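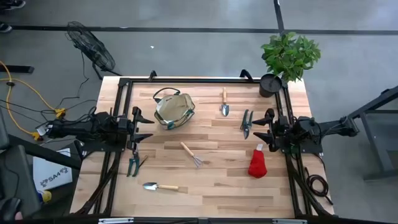 Should a town let people garden on land it means to build on later? My answer is that it should, as long as the end date is written down before the first bed is dug.

Stiltwood has 14 vacant lots on the city books. Most came back for unpaid taxes and have been mowed twice a summer ever since. The city won't lend them out. The stated fear is that gardeners get attached, and that when a builder finally shows up there will be a fight at the council meeting.

There may well be a fight. I gardened on the old Basano lot for 3 seasons under a handshake deal, and when it was sold in March we were angry. What made us angry was the notice, which gave us less time than it takes to grow a radish. The garlic was already in the ground.

A one-page lease would have settled that. It should name a closing date after harvest, say who pays for water, and let people take their soil and fences with them. A fee of $238 a year per lot would cover the meter and the paperwork, and split among a dozen households it is cheap.

I have heard the argument that a lot under lease looks less ready to a buyer. I don't believe it. A builder reads the lease, sees the date and plans around it. Weeds and dumped tires do more harm to a price than beans do.

The land behind the depot has been in public hands since 1862 and has never had anything on it except a sign. I would start there. The soil needs testing first, and raised beds may be the only safe choice near the tracks. The city could still have a lease ready by spring.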